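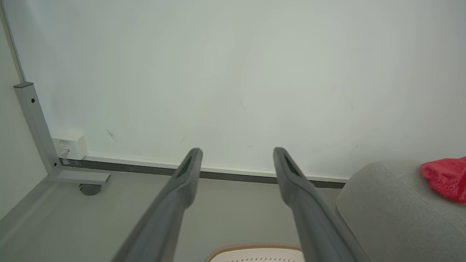
Chapter 5: Keeping a Series Straight

By Halina Kaczmarczyk
October
9 min read

In my third Latari book, the harbor master has a limp. He's had it since page one of the first book, when he fell off a ladder as a boy, and I was very fond of that limp. I gave it a whole paragraph. Then, in a chase near the end of book three, I had him run up four flights of stairs and vault a railing. My editor missed it, I missed it, and so did two rounds of proofreaders. A reader in Lulthorpe caught it in the first week and wrote me a very kind letter (the kind ones are worse, I promise you).

So this chapter is about continuity, meaning all the stuff you've already told your readers and now have to live with. If you're writing a single novel you can still use most of what follows, but I'm mainly talking to those of you who got to the end of a first book and thought, oh no, I want to stay here.

What you'll be doing in this chapter

By the time you get to the exercises you'll have started a series notebook, read your own first book the way a stranger would, and made a short list of promises you've made to the reader without noticing. You'll need a finished draft of something, even a long story. If you skipped the Chapter 4 exercises, go back and do the character ages one, please. I lean on it heavily in a few pages!

5.1 What counts as a fact

When I started my first notebook I wrote down everything. Eye color, shoe size, what people had for breakfast. It came to 292 handwritten pages for one book and I never opened it again, because finding anything in it took longer than rereading the novel. I still have it. It's holding up one end of a shelf.

What I do now is write down only what's on the page. That's the rule I'd like you to start with. If I know in my heart that the harbor master's mother was a dressmaker but the book never says so, it stays out of the notebook. It might be true, it might not, and I'd like to be free to make her a locksmith in book six if I need a locksmith. (I did need a locksmith.)

A fact, for our purposes, is something a reader could quote back to you. "She hadn't been back to the island in nine years" is a fact. So is a street name, a scar, a dead uncle, the day the ferry doesn't run. A mood isn't a fact. Neither is a theory that one character has about another, although you should write down that they have the theory, and when they came by it. People forget that part. Half of the continuity trouble in mysteries has nothing to do with eye color. It comes from somebody acting on a piece of news they haven't heard yet.

5.2 Who knows what, and when

My friend Sutrisno Simanjuntak writes long family sagas set in a town called Eseck, and he plots with a grid. Characters run across the top, chapters run down the side, and in each box he writes what that person has learned by the end of that chapter. Most boxes are empty. When I first saw it I thought it was the dullest piece of paper I'd ever been handed, and then he showed me how a secret travels down it. You can put your finger on the chapter where the aunt finds out, slide across, and see right away that the nephew couldn't have known about the money at the funeral, however well that speech was going.

I copied the grid for the fourth Latari book and found three problems in an afternoon. One was tiny. One meant moving a phone call. The third meant that my detective, Wilczyńska, had solved the case using a photograph she wouldn't see for another six chapters, and I had to go lie down for a bit.

You don't have to use a grid. I've had students who used index cards, or a plain list under each name, and one who kept it all in the margins of a printout in green ink. Pick something you'll be willing to update on a bad day. The notebook that's a chapter behind will lie to you, and you'll believe it, since it's in your own handwriting.

5.3 The calendar problem

Time is where I go wrong most often. I'll write "the next morning" three times in a chapter and never notice that I've had a Friday with two lunches in it. Or someone's pregnant for what works out to be fourteen months.

Go through your draft and underline every word that has to do with time. All of them: later, yesterday, since the summer, a few weeks on. It's boring and it's slow, and I usually do it with the radio on. Then put them in order down one side of a sheet and see whether the days add up. In the second Latari book I found 1385 of these, which sounds like a lot until you try it on your own pages. Most were harmless. A handful were holding the whole plot up, and those went into the notebook with a page number next to them.

Always put the page number, by the way. And say which edition! The paperback of that same book was reset and every single reference I had was off.

5.4 When you've already printed the mistake

It happens. You have a few choices and I've tried all of them.

You can leave it alone and hope, and for small things I think that's fine. You can fix it in the next printing, if there is one and if your publisher is in a good mood. Or you can use it, and this is the one I want to spend some time on, because it's given me some of my better chapters. After the letter about the stairs I sat down and asked myself who would gain from a limp that came and went. I didn't have an answer for over a month. When I did get one, it turned into the fifth book, and the harbor master turned into somebody I was a little afraid of.

Don't do this every time, though. Readers will forgive one clever rescue per series, maybe two. After that they start to feel you're making it up as you go. You are, of course, but they'd like not to see it.

Before you read on

Take your draft and open it anywhere. Copy out every fact on that one page, using the rule from 5.1, and leave out anything you only know in your head. Count them if you like, but what I'd like you to look for is the one you'd forgotten you wrote. Put a star next to it. We'll start section 5.5 with that one, so keep the page handy.

Back to top | Contact the author | © Halina Kaczmarczyk. All rights reserved.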